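Cauã Macedo keeps his sighting log in a ring binder on the kitchen shelf. There are 52 entries in it, and he has explained most of them to his own satisfaction. Six he has not.

Macedo spent his working life as a radio technician at Demchenko, servicing ground equipment for small airfields, and moved to Sotdale when he retired. He started the log after a night in January when he saw three orange lights over the reservoir.

"They came up from behind the ridge one after another and held a line," he said. "I watched them for maybe four minutes. There was no sound at all, and I know what aircraft sound like from that distance."

He reported it to the Fasia Sky Watch, a regional group that collects witness statements, and was asked to fill out a form. He thought the form was poor. It asked what he believed the lights were before it asked which direction he was facing. He wrote to them with suggestions, and they put him in charge of intake for the county.
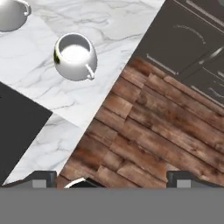

Two pieces of white crockery on a marble counter.

Most reports reach him by phone, usually the morning after. He asks for the time, the direction, the height above the horizon measured in fists at arm's length, and what else was in the sky. He does not ask people what they think it was until the end of the call.

"If you ask early, the rest of the story bends toward it," Macedo said. "Somebody says 'craft' and after that it has edges and windows."

Satellite trains account for a large part of the binder. So do sky lanterns, and the planet Venus. One man called on a Wednesday to report a hovering disk that was the lit dome of the Durkanex grain terminal, seen through fog.

The six open cases include his own. He checked flight records and wind readings for that night and found nothing that fit. Lanterns would have drifted east, he said, and the lights went north.

Asked whether he believes the objects come from somewhere else, he took a while to answer.

"I don't have a reason to say so. I have a bearing and a duration. People get annoyed with me over that, on both sides."

He would like a second observer on the far side of the valley so that distances could be worked out. He has put up notices at the library and the feed store and has had one call back, from a woman who wanted to know if the position was paid. It isn't.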